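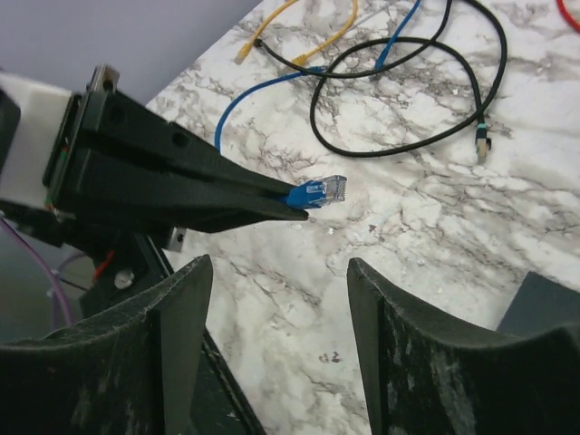

ケーブル接続作業のための制御ソフトウェア「Trodent」の開発
学生プロジェクト報告書

1. はじめに

私たちのグループは、ネットワーク機器の配線作業をロボットアームで行うためのソフトウェアを作りました。名前はTrodentです。昨年のグループが作った動作計画プログラムHomovを引き継ぎ、その上に、手首カメラの画像からコネクタの向きを推定する部分と、二本のアームの順番を管理する部分を加えました。この報告書では、主に推定の部分と、失敗したときの処理について書きます。

2. ソフトウェアの構成

Trodentは、認識、計画、実行という三つのプロセスに分かれています。認識プロセスは手首カメラの画像を受け取り、コネクタの位置と先端の方向を毎秒15回出力します。計画プロセスはその値を使って、Homovに目標姿勢を渡します。最初は一つのプログラムにすべてを書きましたが、計画の計算が長いときに認識も止まりましたので、一月に分けることにしました。

プロセス間の通信では、メッセージに撮影時刻を必ず入れます。計画プロセスは、時刻が古いメッセージを捨てます。この規則を入れる前は、アームが前の位置のコネクタを取りに行くことが何回もありました。

3. 認識 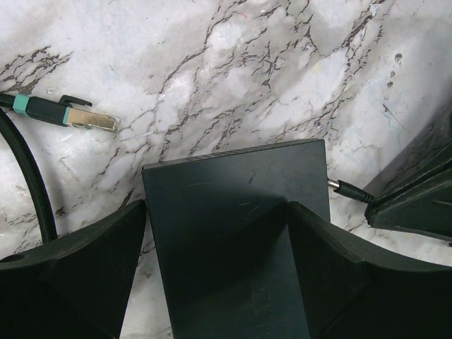
学習データは、自分たちで700枚の画像にラベルをつけて作りました。ラベルは、コネクタの先端、コネクタの根元、機器の上の縁の三種類です。一番難しかったのは背景でした。大理石模様の台には茶色や黒に近い色の筋が斜めに走っていて、最初の輪郭検出の方法では、この筋と黒いケーブルの区別がよくできませんでした。そこで、ケーブル全体を追うことをやめて、青緑色のブーツのように色がはっきりした部分を先に探し、そこから先端の方向を計算する方法に変えました。二本の指の間に箱を立てて持つときは、箱の面に指の影ができますので、面の模様は使わず、上の縁の直線だけを使って傾きを求めます。

電源用のDCプラグには、この方法が使えません。全体が黒く、目立つ色は先の短い金属の部分だけです。そのため、DCプラグには別の小さいモデルを用意しました。金属の先端は光の反射で形が変わって見えますので、学習のときに画像の明るさを変えるデータ拡張を行いました。

4. 把持の計画

プラグをつかむ前に、計画プロセスは指の開く方向とプラグの軸の角度を比べます。角度の差が大きい場合は、手首を回してから近づきます。周りにケーブルの輪があるときは、指が輪の中に入らないように、候補の姿勢に罰点をつけます。罰点の重みは手で決めました。自動で調整する方法も調べましたが、時間が足りませんでした。

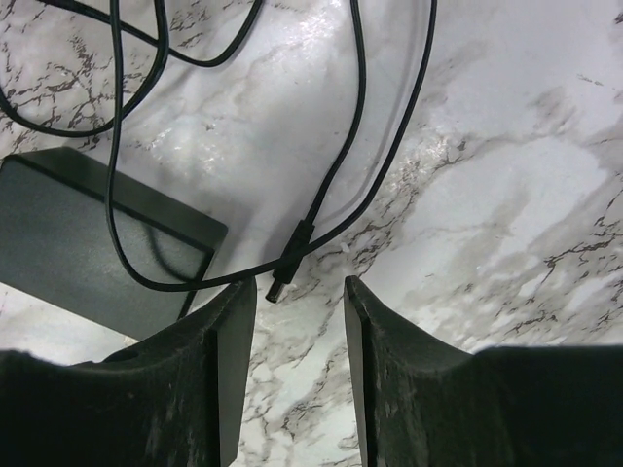
5. 失敗の検出と再試行

つかむ動作が終わると、指の間の距離を読み、プラグの太さと比べます。値が合わないときは失敗と判断し、指を開いて、認識からやり直します。10秒以内に認識の結果が安定しない場合は、アームを待機位置に戻し、操作者に知らせます。この状態の切り替えは、はじめif文だけで書きましたが、条件が増えて読みにくくなりましたので、状態遷移表に書き直しました。表にしたあとは、ログの状態番号を見るだけで、どこで止まったかがわかります。

6. 残っている問題

二本のアームが同じケーブルに触れるとき、Homovはケーブルの張力を考えません。今は、片方のアームの速度を下げることで対応しています。また、カメラの取り付けを直すたびに校正の値を手で入力していますので、次のグループには、校正ファイルを自動で読み直す機能を最初に作ることをすすめます。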